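12 October 2026
By Savita Tomar
2 min read

About us

Cuvine started in March at one kitchen table in Urkolville, and we still love a table more than a classroom! We teach kids to sort what's left after snack time — fruit to keep, cartons and wrappers to clear. 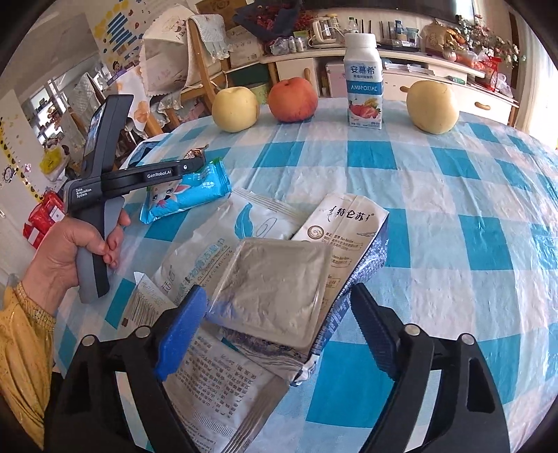

Each group has six children and runs for 15 weeks. They get so quick at it, and they argue happily over every packet. Parents are welcome to stay, and most of them join in.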